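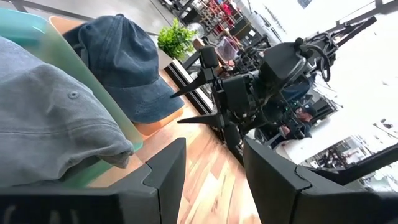

Posted in: Club News > Minutes

Sullville Share Club, minutes, monthly meeting, March

Start 7:05 pm. 19 present, apologies from two. Last month's minutes read and passed, one fix: the dividend was paid in January, not February.

1. Accounts
Cash at broker $4000 after the sale of the Catacutan shares. Sale went through at the price we set, no partial fills. Fee was higher than expected, see item 3. Dividend from Panetti not in yet. Secretary to chase if nothing by next meeting.

2. What to do with the cash
Long talk. Three views. Put all of it into Panetti while the price is down. Split between Panetti and Clesside. Leave it alone until the spring results are out. Point made that we already hold a lot of Panetti and one bad quarter would hurt. Counter point that we said the same last year and missed the rise.

Vote on the split: 7 for, rest against or abstaining. Not carried. Cash stays put for now, back on agenda in April. Anyone who wants to make a case for a share should send one page before the meeting, not bring it on the night. 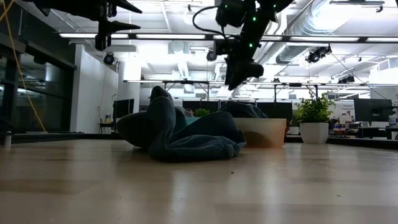

Also agreed no one buys on the club account between meetings, even if the price looks good. Rule was already in the book but people had forgotten it.

3. Broker fees
New fee sheet handed round. Flat charge per trade goes up, plus a charge if the account sits idle for a quarter. We trade maybe once a quarter so both of these hit us. Two other brokers looked at, one needs every member to sign up seperately, the other has no club account at all. Stay where we are, look again in summer. Ask current broker if the idle charge can be dropped for clubs.

4. Stop orders
Carried over from last time. Some want a stop on every holding, some say we would have been sold out of Clesside on a one day dip. Agreed to try it on one holding only, Clesside, level to be set by the chair and treasurer and emailed out.

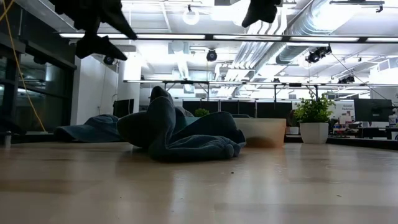

5. Dues
Stay the same. Three members behind, reminder going out. New members pay $400 joining share as before, can be split over four months if they ask first.

6. AOB
Log in for the club page not working for some, reset link to be sent. Tax forms due out next month, check your adress is right on the list. Request for a beginners talk on reading a balance sheet, will try for May before the main meeting.

Closed 8:50. Next meeting April, same room, same time.

Last updated: March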